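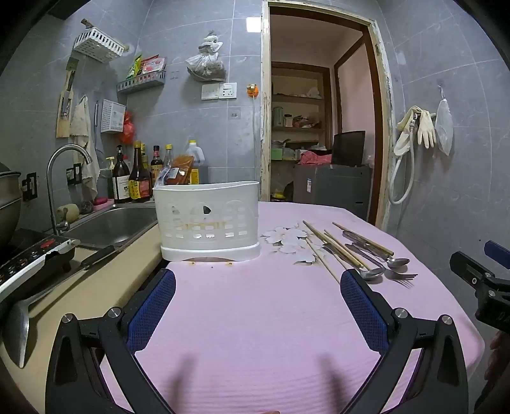
## Galeck Street plot, notebook, June 2019

Spent most of the morning on the bean beds with Marisa Mancuso and more than 40 seedlings that really should have gone in two weeks ago. They were leggy and a bit sulky, but the roots looked great (white, lots of them, no circling), so in they went. I pinched the tallest ones back to the second set of leaves and left the rest alone. We'll see who was right, because Marisa wouldn't have pinched any!

Soil in the east bed is still crusting after every watering. I scratched in two buckets of the leaf mold and it helped right away on the surface, but an inch down it's the same old brick. Thanakorn Chaimongkol thinks it's the fill dirt from when the church paved the lot. He wants to dig a test hole by the fence and I said fine, just not through my garlic.

### Drip line

The Lorkix timer skipped again. Swapped the batteries, reset it to 40 minutes, ran it by hand and got water at every emitter except the last few by the squash - probably grit. I pulled the end cap and flushed the line into a bucket until it ran clear. If it skips again this week I'm going back to the hose and a kitchen timer.

### Kids' group

The Tudent summer kids came at ten and were wonderful, noisy and fast. They thinned the carrots (a little too well on the south end) and then ate the thinnings. One girl asked if we could grow peanuts. I love this idea and have no clue about our season length, so somebody look it up before she comes back.

They also got the Cattaneo Avenue families signed up for the Saturday greens, so please cut the chard low and bundle it with string, no more rubber bands.

### To do

- 100 feet of new row cover, the old stuff is all holes
- Move the squash hills apart or admit defeat on one of them
- Ask Thanakorn for the long auger back
- Save seed from the purple lettuce by the gate, DON'T pull it
- Sketch out where garlic goes in November

Beetles on the potatoes, both sides. Hand-picked into soapy water, will check the undersides again tomorrow.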